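Filed under: Office Life, Opinion

We use cookies to remember your preferences. By continuing to read you accept our cookie policy.

In Defense of the Three-Drawer Cabinet

11/20/18

Every few years someone in an office decides that storage is the problem. I have worked in four offices and it has happened in all of them. The desks get cleared, the cabinets go out to the curb or down to the basement, and everyone gets a locker by the door with a code they forget by January.

My own office is having that talk now. Oddur Skov, who runs our floor, sent a plan last week that would remove every cabinet under or beside a desk and replace the lot with a shared wall of lockers from Trekon. There are 76 people on the floor. He is a reasonable man and the plan is a reasonable plan, and I think it is wrong.

His case is that people don't use their cabinets for work. He is right about that. Most of our paper went away when the Lund account moved to scanned files. If you opened a hundred drawers in this building you would find a great many phone chargers, some birthday cards, a pair of flat shoes and a lot of soup packets. You would find very few files.

I don't see why that counts against the cabinet. People spend 50 hours a week here in the busy months. They need somewhere to put a spare sweater and something to eat. A locker 100 feet away does not do that job. When I want a fork, I want it within reach of my chair, and I don't want to type in a code to get it.

The top of the cabinet matters as much as the drawers, and the plan doesn't mention it at all. A metal cabinet with a flat top is a small side table. It holds whatever you don't want next to your keyboard, and for most of us that means food. Take the cabinet away and the food moves to the desk. Anyone who has had to shake crumbs out of a keyboard knows how that goes.
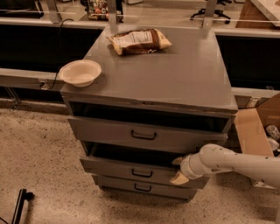 What People Get Wrong About Them

There are fair complaints. Drawers get left open, and a drawer left open at shin height is a real hazard. Ayodele Nwankwo, who sits across from me, has walked into mine twice and was polite about it only the first time. The answer is to shut the drawer. If that fails, put the cabinet on the wall side of the desk, where there is nobody to trip.

Bowls are the other complaint. People leave them near the edge, with the rim sticking out over the floor, and sooner or later a sleeve catches one. I would make it a rule that dishes go at the back of the top and bags go at the front, because a bag of snacks can fall on the floor all day without harm. I would also say one bowl per person, and it goes home or to the sink at night.

Then there is the look of the things. Gray metal is dull. The Trekon catalog has lockers in a green that I admit is nice. But gray paint doesn't show marks much, and a plain pull handle can be worked with one finger while you hold a phone. When I worked at Zandow we had cabinets with push-to-open fronts, and they popped open whenever someone leaned on them.

I would be glad to give something up. Three drawers are more than I need, and I suspect the bottom one is mostly a place where old things wait. Let Oddur have the bottom drawers for printer paper and spare cables, if he wants them. Put the lockers in too, for coats and bike helmets, since the hooks by the door are always full.

But leave the cabinets where they are. The vote is next month, and I'll be voting to keep mine.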